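Hand-held gripper recordings help robot arm learn to stack bowls, Wusness team reports

A research group in Wusness says a robot arm can learn to put bowls inside each other from recordings made entirely by people, with no robot present during the teaching. The results were shared in March in a technical report, together with part of the recordings.

The group is led by Young-sook Myung and works in the Stokberg laboratory. Its method uses a gripper that a person holds in the hand, with a camera fixed on it. The person does an ordinary table task with the gripper, and the camera stores what the gripper "sees" at each moment. Later, a robot arm with the same type of fingers is trained on these recordings.

This basic idea has been used by several groups before. The new part of the work, called Otar, is how the recordings are chosen. The team first collected 2832 recordings of bowl stacking in homes and small kitchens. A program then compared the path of the fingers in each recording and removed those in which the hand stopped for a long time or went back to try the same grasp again. After this step 2137 recordings were left.

"We expected to lose something when we threw away so much material," said Mulugeta Tamiru, who wrote the selection program. "The arm became better on the bowls, and the training was also shorter. For us it was a surprise, and we repeated the training to be sure."

The homes were chosen so that the tables, the light and the dishes would be different from each other. People who made the recordings were asked to use their own bowls and to leave other things on the table if they were normally there. According to the report, bowls with a shiny inside are still difficult, as a strong reflection can hide the line of the rim from the camera. 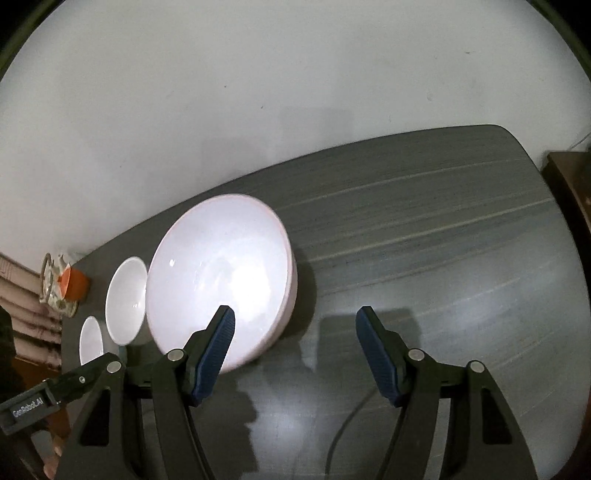

Three white bowls on a dark gray table, seen from the hand-held gripper, with a teapot and an orange cup at the far end.

For the test, the robot arm was placed at a table it had not seen in training and had to stack bowls of different sizes. It made 40 attempts with each version of the training. With all the recordings it failed in 17 of them. With the selected recordings the number of failures went down to nine. Most of the remaining failures happened with the smallest bowl, when one finger touched the bowl under it and pushed it to the side.

Domnica Barbu, who studies robot learning at the Royer institute and did not take part in the work, called the result useful but asked for more tests. "Forty attempts is a small number, and it is one task," she said. "I would like to see the same selection used for cups or for cloth, where a second try is sometimes a part of doing it well."

The authors agree with this point in the report. They write that a pause of the hand can mean two different things, a mistake or a careful moment before contact, and that their program cannot yet separate them. Gwenaël Le Goff, who organized the recordings, said the team is now marking such pauses by hand in a smaller set to see if a rule can be found.

The selection program can be downloaded from the laboratory's page. The recordings from homes will follow in parts, after the people who live there have looked at them and given permission. A second report, with cups and plates added, is planned.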